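Notes on an etching, second state

October 19, 2019

I finally had two free hours with the Boersma sheet, so these are my working notes before it goes back in the box. It is a small landscape etching of a farm lane with pollard willows, unsigned, on laid paper. It came to me as a first state. I now think it is a second, and the argument rests on the sky.

In the first state the sky is blank apart from some accidental scratches near the left border. In my impression there are horizontal strokes above the barn roof, laid in very lightly, with traces of burr. That means drypoint, added after the plate was bitten. Zoia Vasylenko looked at them under 10x magnification and agrees about the burr, though she reads the lowest stroke as a scratch.

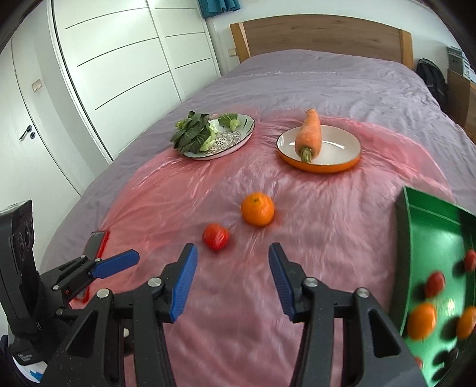

Bok choy on the patterned plate.

The paper is less helpful. The chain lines run vertically and there is a fragment of a watermark close to the lower margin – the bottom of a shield, possibly with a letter below it. I compared the fragment with 19 tracings and found 4 that could fit. None of them fits well. The shield is too narrow for two, and the other two have the letter set further to the right. I have left the watermark out of the dating for now.

Dinesh Fernandes asked whether the plate tone could be hiding earlier work in the sky. I don't think so. The tone is heaviest in the lower right corner, where the ditch is, and the upper third was wiped almost clean. The platemark is complete on three sides and trimmed just inside on the fourth.

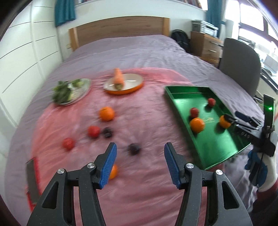 Plums, tomatoes and an orange on the pink sheet.

Condition, for the record: one thin spot at the top center, visible only against the light. Two old hinges on the back, one lifting. A soft diagonal crease through the left willow, flattened at some point. Pale foxing in the margins. The ink is a warm black and has kept its weight in the cross-hatching under the trees, so this is not a late printing from a tired plate. 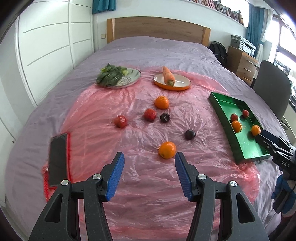
What the dealer's description says

The Siscombe list gives it as "first state, a good early impression" at lot 12. I agree with early. The state was probably copied from an older mount, which has "I" in pencil with a second stroke rubbed out beside it. Raking light shows the dent in the board clearly. Birger Løken thinks the erased stroke is only a slip of the pencil, and he may be right, but the drypoint would still be there.

I have written to Bram Baert, who keeps an impression with wider margins, to ask for a scan of the top edge. If his has the same strokes and a full watermark, the dating can be tightened.

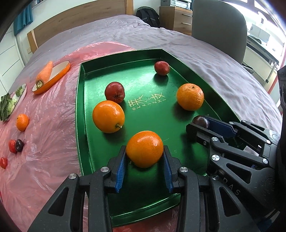 An orange and a plum at the green tray.

Still to do: measure the platemark again with the steel rule, since my two readings of the width differ by a millimeter, and replace the lifting hinge with Japanese paper. The mount will be kept separately because of the pencil note.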